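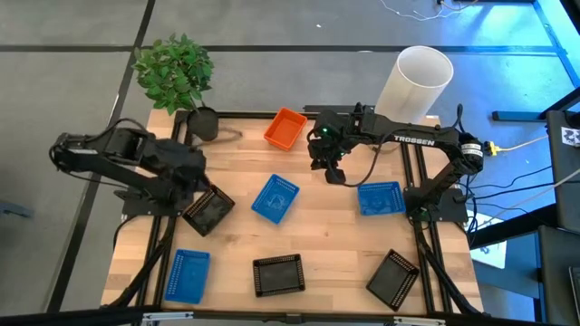 Figure 6. Open-topped plastic bins on a tabletop of narrow wood strips in tan, honey and brown.

4.2 Color variation in strip-built tops

Butcher-block surfaces are a delight to study, and the Birton samples surprised us most. Each top was glued up from a single species, yet neighboring strips often differed more in color than boards taken from separate trees. We scored 100 strips per top under the same lamp, then repeated the scoring after 8 months in the Plurkstead store room. The darker strips had faded, the pale ones had warmed — and the gap between them had closed by more than we had dared hope. Tops finished with Novora oil kept their contrast longest. We think the order in which strips are laid matters as much as the finish, and Section 5 takes up that question with the Luangrath tops.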